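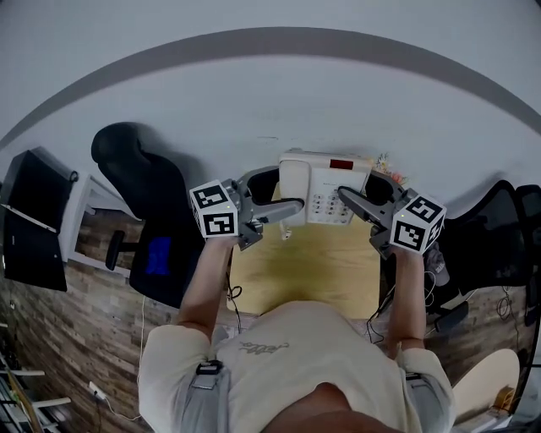 Lifting the desk phone with the two hand-held grippers.

I have worked in the front office at Rillarero for four years, and for the last two months part of my day has gone to this. The company wants robots that can handle ordinary office chores, and the people picked to show them how are the ones who already do the chores. So for a few hours a day I put on the shoulder straps, take a gripper in each hand and move things.

The project is called Miltatska. I don't know where the name came from. My part is simple to explain. I pick up an object, put it where it goes, and do it again. The software side is handled at the Kiltville office and I hear very little about it, apart from a short list that arrives in the morning saying which tasks they want more of.

A phone is harder than you would think. With bare hands I move one without looking. With the grippers I have to bring both sides in evenly and keep some pressure on, and the handset wants to slide if I tip it. My first week I was slow and my forearms hurt at night. I told my supervisor, and we agreed on a break every 85 minutes, later shortened to every hour when two other people said the same thing.

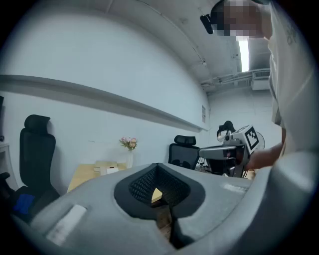
What has changed most is how the day is divided. Before, I did mail, phones and supplies as they came up. Now the mornings are for recording and everything else gets pushed past lunch, so the afternoons are crowded. Visitors sometimes wait longer at the desk than they used to. I have brought this up and was told a part-time person is coming in February. We will see.

People ask if I am training my replacement. I have asked that too, in a meeting, and the answer was that nothing is planned for our office. I believe the person who said it meant it. I also know plans change. At Yatsenko, where I worked before, they put in automatic sorting for the mail room and three of us were moved to other jobs. None of us was let go, but I didn't like the job I was moved to and that is how I ended up here.

What I would like is to have it in writing - who gets retrained, for what, and whether the pay stays the same. A few of us are putting a letter together. The recording work has a small hourly bonus attached, and we want to know if that continues once the project ends.

Other than that I don't mind it. My hands have gotten used to the grippers and the time goes quickly. Tomorrow's list hasn't come through yet, but I expect more phones.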